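In Praise of the Small Trial Order

I have been buying prefabricated cabins for building sites, on and off, for 24 years, and if there is one habit I would press upon anybody starting out in the trade it is this: order two before you order twenty. Every sales page says small orders are welcome, usually near the bottom, and I suspect most buyers read straight past it on their way to the price for a full container load.

I did it myself once, at Trestier, where we were putting up site offices and a canteen for a road job. The units arrived flat, as promised, and the panels were perfectly decent, but the door frames had been drawn for a different market and sat a good bit lower than our people were used to. By Thursday everyone over a certain height had a sore forehead and an opinion about me. A pair of cabins sent ahead would have told us all of that over a cup of tea, and I would have been spared a very long telephone call.

My old colleague Hervé Riviere takes the other side, and I should be fair to him because he is usually right about money. He says a trial order tells you very little, that any factory will put its best welders on the first two units, and that freight on a small lot is so dear you might as well gamble. There is something in that. When we tried Jillex for the Karkdale housing, carriage came to nearly half of what we paid for the cabins themselves, and I had some explaining to do upstairs!

But I still think he has the wrong end of it. What I want from a trial is mostly to see how the firm behaves – whether the bolts come bagged and labelled, whether the drawings match the holes, whether somebody answers when you write at seven in the evening with a silly question about the gutter. Good welders can't hide a muddled packing list. Ikeda, who have supplied us since, sent the wrong roof seals with our first pair and had the right ones on a lorry before I had finished grumbling, and that settled the matter for me more than any test certificate could. 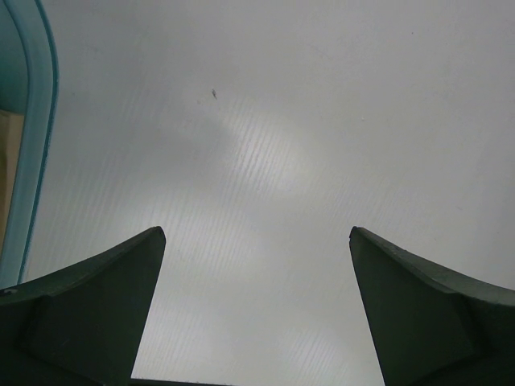 Grey tabletop, with a teal container at the left.

So do ask for the small order, and pay the silly freight if you can bear it. Put the cabins up with the same crew who will do the rest, in ordinary weather, and leave them standing for some 90 days before you sign for more. Ours went up in July and the first proper rain didn't come for weeks, so I was very glad we had waited.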